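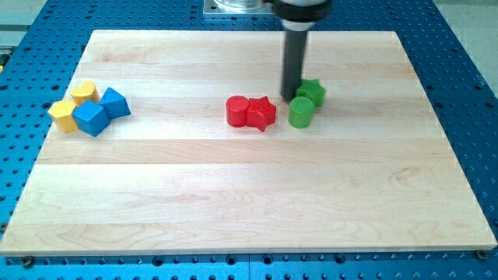
## Green Last

The job paid by the episode. An episode was one block, picked up or pushed from wherever it lay to where its colour was meant to be, and Sturkus wanted 400 of them by the end of June. I was on 163 when I stopped liking the green star.

I drove the arm from the next room through a handle on a sprung arm of its own. When I moved my wrist, the black tool over the board moved too, a beat behind. I had two monitors, a foot pedal to start and stop recording, and a laminated card from the Plaltura office that said MOVE AS YOU WOULD WISH IT TO MOVE.

Yellow went with blue, on the left. Red stood by itself in the middle. Green went to the right, and I always did green last. There was no rule about it. I had worked eleven years at a cannery in Arriaga, on the sorting line, and I did the hard colour last there too, when my hands had settled.

The cylinder was fine. You came down behind it and leaned. The star caught. If you touched it on a point it turned, and if you touched it between two points it came along nicely for a bit and then turned anyway. I got in the habit of lifting away, waiting, and coming back at it from the left. The wait did nothing. It was just what I did before trying something a second time — I do it with jar lids and with the back door.

At 163 I asked the supervisor if I should cut the waits out. She said to leave them, the training would smooth it over.

I finished the 400 a little after four in the afternoon and signed the sheet. They paid me for two extra days to stay on and watch the first runs, in case the arm needed taking over. My hand was meant to rest near the handle but not on it.

The first run did the yellows and blues badly. It knocked the heart on its side and left it there. It went better with red. Then it went to the right side of the board, leaned the cylinder across, and came down beside the green star.

It touched a point. The star turned. The tool lifted away and stopped.

The supervisor reached for the log and asked if it had faulted.

"Give it a second," I said.

It hung there as long as I would have. Then it came back from the left.

She wrote down the time and asked me where I'd learned to do it like that. I told her the cannery, which was only partly true. My mother used to stop that way at the sink, with a plate in her hand, before she went at the stuck part again. I hadn't thought of it in years.

They ran it 49 more times before the office closed. I stayed for all of them, and then I caught the bus to Drunell and had my tea.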